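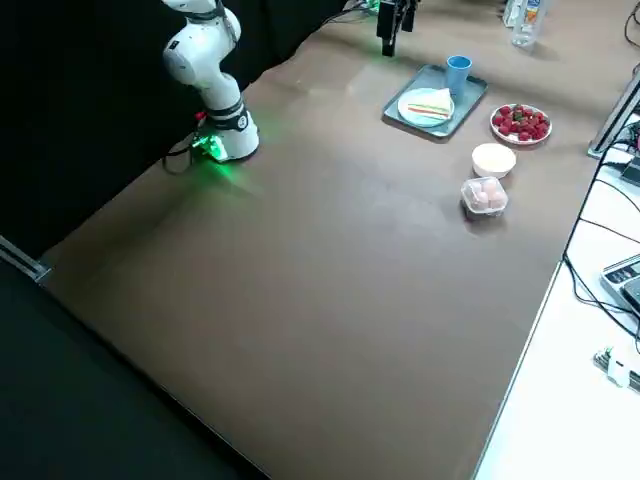

The two-arm table in the Kesosness course, set for the lunch task.

Grade the Log, Not the Run

Student robotics courses mostly grade the final run. The team gets a slot, the arms move, someone holds a stopwatch, and a number goes on the sheet. I taught that way for 8 years at Terkberg and I now think it measures the wrong thing.

The lunch task is a fair test case. Two arms share one table with a tray, a sandwich on a plate, a cup and a bowl of fruit. Students write the planner and the grasp routines, and they decide which arm may enter the middle of the table and when. The objects are ordinary and differ a great deal in how they tolerate force. A cup can be gripped with a fixed width. A strawberry can't, and neither can a slice of bread.

Under the old rubric a team had two attempts, and the better one counted. Teams responded sensibly. They tuned the grasp points to one layout, marked the layout, and protected it. Rüdiger Kröger, who shared the course with me, moved one plate by the width of a thumb before a graded run and the program closed on air. The team complained, with some justice. The rubric had said nothing about plates moving.

In November we changed the rules. Each team now submits a log of 29 trials, with the layout altered between trials by another team. Every failure gets an entry: commanded pose, measured pose, gripper width, and one sentence on the suspected cause. The grade depends on how well the entries explain the failures and on whether later code reflects them. Success rate is recorded and carries no weight.

The usual objection is that a log can be padded. It can. Padded entries are easy to spot in a set of 222, which is what one term produced, because they repeat the same cause in the same words. "Calibration drift" appeared so often that we now require a measurement next to it.

A second objection concerns motivation. Finn Schwerdtfeger argued at the department meeting that students need a public result and will not stay late for a spreadsheet. I take this seriously. We kept the open demonstration at the end of term and removed it from the grade. Attendance was the same as before.

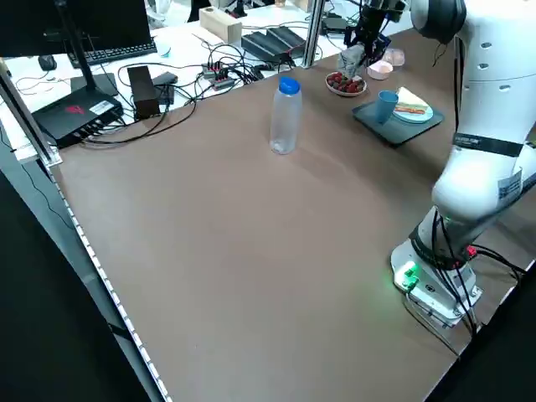
Rosemarie Lammers read a draft of this and objected that a team whose arm never completes the task has not built a working system, however good its notes are, and that an employer will see it the same way. She would give half the grade to completion.

Half is too much for a first course. Completion on a shared table depends on cable routing, gripper wear and the previous group's offsets, and first-year students control few of these. In the second course, where each team keeps its own setup for the term, I would accept her figure.

The stopwatch is still in the drawer. Teams may borrow it for their own trials, and the times go in the last column of the log.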